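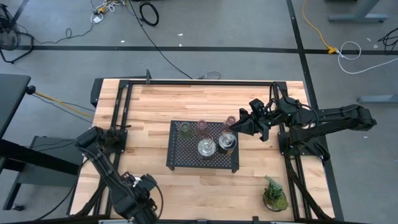 Wooden table, black rail, both arms.

Notebook, November, entry started 09:40
Reading time: 2 minutes
Print | E-mail

Celebrity baby stories, duplicate check, second pass.

Input is the Platia feed export, 3872 items tagged "pregnancy" or "birth". After dropping galleries and horoscopes there are 1744 left. The horoscopes carry the birth tag by mistake. Have asked Platia to fix it at their end, no reply yet.

Aim is the same as before: one record per announcement, with the earliest source kept and the reprints hung underneath. First pass matched on headline only and merged two different couples whose headlines both read "Baby number three on the way". Headline matching is now off.

Second pass matches on surname pair plus a window in days. Tried 10 and 20. The shorter window splits a story whenever the rumour comes well ahead of the confirmation, so a couple ends up with two records for one pregnancy. The longer one holds most of these together but also pulls in the odd engagement piece. Staying with the longer window and filtering engagements by tag.
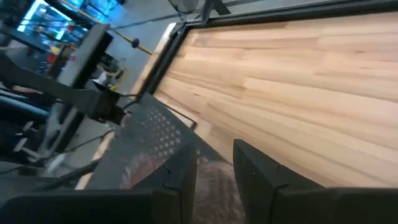 Tabletop and rail, gripper fingers at the bottom.

Problems still open:

- Stage names. Heltum stores the stage name, Fleltero the legal one. Same person, no match. Alias list needed, and it will have to be kept by hand.
- "Expecting again" pieces give no number for the child. Leave the field blank. Do not work it out from earlier records, as stepchildren get counted in some magazines and left out in others.
- Denials. A publicist's denial is currently filed as a reprint of the rumour. Wants its own type.
- Potgieter scans have the print date on the cover only, and the cover date is the off-sale date. Around a week too late against everything else. Offset not applied yet.

11:15. Added type "denial", reran on the Heltum items only. Merges look right for the ones I read through. One pair of twins came out as two births; the rule looks at first names and needs to look at the date as well.

Next: alias list, then the Potgieter offset, then full rerun. Old merge table is kept under its previous name until that is finished, please don't overwrite it.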